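Voltage drop at the far row, Vorkeck food vendors
Vendor Forum > Site Services > Power

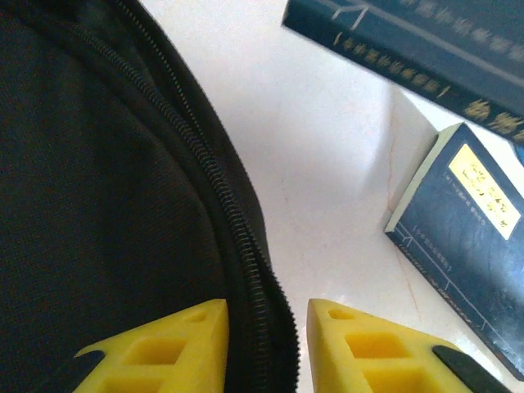
Black bag, zipper side.

fgrajales
Posting the numbers before the October event so the back row has something to work from. We traded at Vorkeck last season from the row farthest from the distribution panel. The vendor pack says each food booth gets one 15 amp circuit at 120 volts. It does not say what the voltage is at the booth end.

Cable run to our booth was 200 feet, 12 gauge, supplied by Hotbridge. With the lights and card reader on, no heat, the meter read 119. With the Zelix holding cabinet and the griddle both calling, it read 109. The griddle did not recover between orders and the cabinet controller reset twice during dinner service.

Questions:
Did other vendors on that row measure anything?
Is Hotbridge supplying the same cable this year?
Has the organizer put a minimum voltage in writing anywhere?

Fredy Grajales

panini_cart
We were next to the coffee booth on the same row. Didn't measure. Press took forever to come back up after each sandwich and I assumed the thermostat was going. Replaced the thermostat over the winter. Now I'm wondering.

ohmslawandorder
Your reading is consistent with the cable. 12 gauge copper is 1.6 ohms per 1,000 feet. A 200 foot run is 400 feet of conductor, out and back, so 0.64 ohms. At the full 15 amps that's 9.6 volts lost. Starting at 119, you land just above 109.

A resistive griddle puts out heat with the square of the voltage. 109 over 119, squared, is 0.84. You were cooking on 84 percent of the griddle.

Fix is 8 gauge on the long runs. Same load, same distance, and the drop falls under four volts.

tenbytenmike
Or don't plug a griddle and a holding cabinet into one circuit. The pack is clear that the allocation is per booth. If you pull the whole circuit for a full dinner service you are past what it's meant to carry continuously anyway. A breaker rated 15 should be loaded to 12 for anything that stays on. I run propane for cooking and use the electric for lights, the register and one small fridge, and I have never had a problem at that site.

fgrajales
Propane isn't an option on that row. The fire lane setback rules it out, page seven of the pack. The griddle and cabinet were both declared on the application with their nameplate loads, and the application was accepted.

Agreed on the continuous rating. The two only overlap when both thermostats call together. That happens more often when the voltage is low, as each one stays on longer to do the same work.

tenbytenmike
Accepted isn't the same as checked. I doubt anyone adds those up.

dalbello_coffee
We do add ours up. Dal Bello had the corner of that row and we pay for a second circuit, $400 for the weekend. Espresso machine is alone on one, grinder and everything else on the other. Machine side read 112 at the morning peak. Steam pressure sagged but it stayed in service.

So a second circuit helps but it doesn't cure the distance. If the trunk feeding the row is also dropping, every booth adds to it.

ohmslawandorder
Useful. Do you have a reading with your machine off and the neighbors running?

dalbello_coffee
117 before we opened, with a couple of booths prepping. I don't have one from the peak. Can't shut the machine down with a line.

ohmslawandorder
Then the trunk looks fine, or close to it, and the branch cable is most of the loss. One reading at peak with your load off would settle it. Any booth could take that by switching off for a few seconds.

kettlecorn_deb
Before anybody blames the cable, check the connectors. Ours was brown around one blade when we packed out. A bad contact will drop a few volts all by itself and it gets hot doing it. You can find it with the meter: read at the panel end of the cord, then at the booth end, then right at the appliance plug, all under load. The place where the number jumps is where the trouble is.

Also please stop using those household power strips. I could see three of them from my booth.

panini_cart
One of those was me. Replaced.

octavio_g
Octavio Guzmán here, I handle vendor placement for Vorkeck. I've read the thread and passed the readings to Hotbridge. What I can confirm as of today, April 15, 2026:

Hotbridge is contracted again. The panel location is not final. Moving it toward the middle of the site would shorten the back row runs, but it depends on where the stage generator goes, and that decision isn't mine.

There is no minimum voltage in the current pack. I've asked for one to be added.

Applications with cooking equipment on a single circuit will be reviewed for total load. That did not happen consistently last season.

fgrajales
Thank you. Two follow-ups. Will the cable gauge be stated per booth in the placement letter? And if the panel doesn't move, can vendors supply their own heavier cord for the run?

octavio_g
Gauge per booth: I'll ask. Own cord: no, not for the run from the panel. Hotbridge has to own everything up to the booth outlet for inspection. Past the outlet it's yours and has to be outdoor rated, as before.

tenbytenmike
So the people with the heavy cord aren't allowed to use it and the people who own the light cord decide whether it's heavy enough. I still say plan your menu for the power you've got. Waiting on a contractor to buy copper is not a plan.

ohmslawandorder
The vendor paid for a circuit. Delivering it at a usable voltage is part of the supply. If the spec says five percent maximum drop at rated load, the contractor picks the gauge and the argument is over.

tenbytenmike
If it says that. Right now it doesn't.

kettlecorn_deb
Mike's right for this October and ohms is right for the pack. Can somebody post a load sheet people can fill in? Nameplate amps, what cycles, what stays on.

fgrajales
I have one from last year with the readings next to each item. I'll take our prices off it and put it in the Files section tonight. If other back row vendors add theirs with the booth number and cable length, I'll send the combined sheet to Octavio before placement letters go out.

dalbello_coffee
Will add ours.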